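Gruvard | Home | Reviews | Loans | Minutes | Contact
Print this page | E-mail this page

Hand-held gripper kit: review meeting, March

Present: Leena Vainio (chair), Shahzad Orakzai, Zubaida Farooqui, Aurelia Avram (minutes)
Apologies: Britt-Marie Hägglund, comments sent by e-mail, read out under item 3

Started 9.40, room double booked till then.

1. Last minutes

Agreed. One correction, Drilness quote was for hire and not purchase. AA to amend. SO still owes everyone the delivery notes from the Batska order, says he has them "in a bag".

2. What's on offer

LV went over it again for ZF who missed last time. Kit is hand-held grippers for recording household handling tasks, person holds the gripper and does the job with it, recordings then go for robot training. Supplier on this one is Jafri (reseller only). Two-week trial, then return or pay. Price as quoted 670 per gripper, 42 a month on top for the upload service. LV asked whether the 42 is per gripper or per account. Quote doesnt say. SO to ring.

Drilness hire offer stays open until end of month. Cheaper on paper but no spares included.

ZF asked can we look at it being used in somebody's home and not on a bench. General agreement, bench tells us very little. Went through home session material with that in mind.

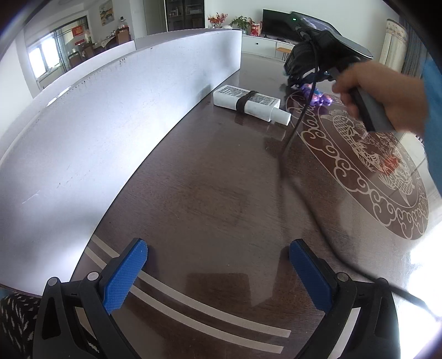
HANDLING TASKS

SO: table work, small items on a polished top. Fingers open quite wide, plenty of gap between the pads. Blue pads are ribbed. He likes the pads.

ZF worried about the cable. On the gripper across the table it hangs down and goes over the tabletop near the bottle. Fine for one person sat still, less fine with two working the same table. Wants to know if a shorter lead is supplied or if a clip would do. LV: put it on the list for Jafri.

Glossy surface came up. Reflections all over the varnish, and glare off to the right. SO thinks good, real homes are like that. ZF thinks we should have a matt cloth session as well so we can compare. Both noted. Cloth to be borrowed from stores, AA.

Short discussion of the bottle lying on its side, the one with the elastic band round it. LV wants a bottle in the standard object set, both standing and lying. Agreed. Label size not important.

Movement: far hand is blurred. LV asked if that matters for the recordings. SO doesn't know, depends on shutter settings, will ask. No one else had a view.

3. Comments from BMH (by e-mail)

Read out by LV, shortened here:
- instruction booklet poor, 80 pages and the index is wrong
- grip needs more than one size of hand to test it, she found the handle a stretch
- would like odd-shaped objects in the trial, "not only tins and boxes"
- who cleans the pads and with what

On the third point SO said the toy wand is exactly that. Spiral grooves on the handle, butterfly piece with hearts lower down, thin cord wound round the narrow bit, right where the pads close. Awkward on purpose or not, he thinks it is a better test than anything on our own list. ZF agreed but would want it tried with the cord off as well, otherwise you can't tell what the pads are holding.

LV asked about grip marks on soft plastic. Not known. Add to trial sheet. 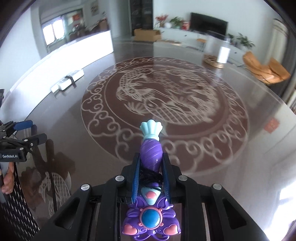
4. Trial sheet and scoring

Draft by AA circulated. Changes agreed:
- add column for which pads fitted
- add "object held upright Y/N"
- maker's name to be written down as marked on the body, GenRobot.AI on the second gripper in the wand session. Jafri paperwork only gives a stock number which is no use if we have to query somthing
- two-person sessions to be logged as one session with both holders named
- drop the smiley faces

Target was 267 recordings over the fortnight. ZF thinks to high with four of us and other work on. LV would keep it and see. Left at 267 for now.

5. Decision

Go ahead with Jafri trial, two grippers, subject to answer on the monthly charge. Drilness to be told we are still considering. ZF asked for it to be minuted that she would have prefered both trialled side by side. Minuted.

6. Actions

SO: ring Jafri re monthly charge, lead length, shutter settings, pad cleaning
AA: amend last minutes, new trial sheet, matt cloth
ZF: object set, incl. bottle and one toy with a difficult shape
LV: reply to BMH, write to Drilness
SO: Batska delivery notes (carried over, again)

7. AOB

Key to the store cupboard is missing. Spare is with LV.

Closed 11.15. Next meeting when the kit arrives, AA to send round times.

Print this page | E-mail this page

Recent items
Drilness hire offer: first notes
Batska order, what came and what didn't
Trial sheet, old version
Booking the small meeting room
Loans list, March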